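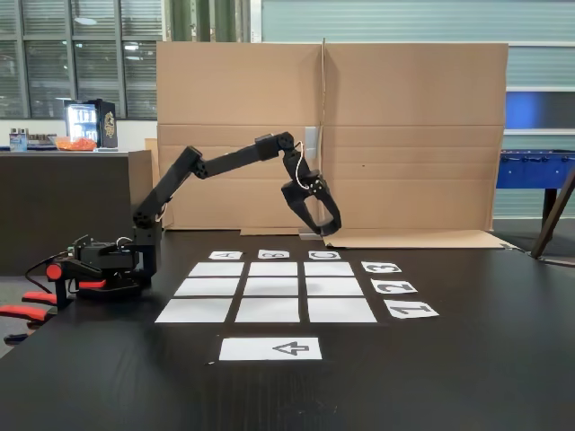

Zurora Nine-Square Table Grid

If you have ever tried to teach a roomful of people to say "put it on B2" and mean the same spot, you will know why we are so fond of this little set. The Zurora grid is about as simple as a thing can be: white paper squares that you lay out three by three on whatever table you have, cards with letters for one direction, cards with numbers for the other, and an arrow card so everybody agrees which way is forward. It folds away into a flat envelope, it weighs next to nothing, and we have yet to meet a table it didn't suit (though a dark one does show it off beautifully!).

Ainhoa Vidal drew the first version in March for her own evening group, with a marker and a pair of kitchen scissors. The printed one is neater, but we kept her big, plain characters so they can be picked out easily from across the table.

What comes in the envelope

9 blank white paper squares
3 letter cards: A, B, C
3 number cards: 1, 2, 3
1 arrow card, with an outlined arrow
1 small round black puck to use as a marker

Tape isn't included. Any tape that peels off cleanly will do, and you probably have a roll in a drawer already.
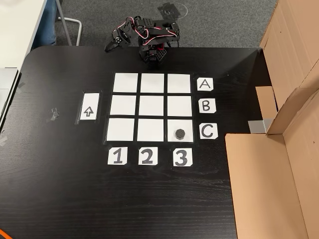
Setting it up

Lay the middle square first and work outward, leaving a narrow strip of table showing between the squares. Those dark gaps do a lot of good, as they make every square easy to tell from its neighbor. Put the letters along one side and the numbers along the next, each card lined up with its own row or column, and then set the arrow card on a free side. Tape down the arrow card at least – it is the one everyone's sleeve seems to find.

People sitting opposite will of course be reading the letters and numbers upside down. Most groups get used to it within a game or two, and if yours doesn't, a second set of cards is inexpensive and can go on the facing side.

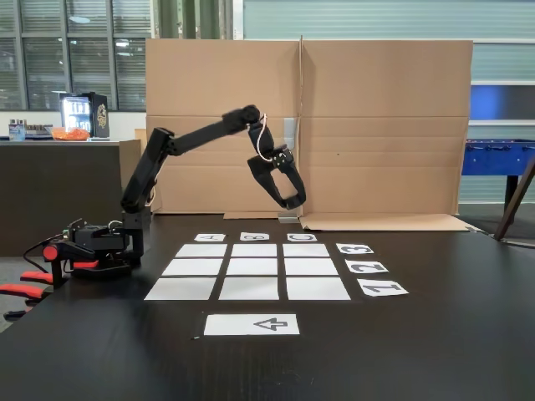
The squares are blank on purpose, so you can write on them, draw on them, or leave them clean and use the grid for tic-tac-toe, memory games, map-reading practice or sorting buttons with a four-year-old. Demetrio Mateos, who packs our orders, likes it for a guessing game he plays with his nieces, and he slips the rules in if you ask for them in the order notes.

Refills and returns

Replacement squares come in packs of 25 or 40, cut to match the originals. Letter, number and arrow cards are sold separately too, and so are pucks, which do have a way of rolling under the sofa. Unused sets can be sent back within 30 days – just keep the envelope.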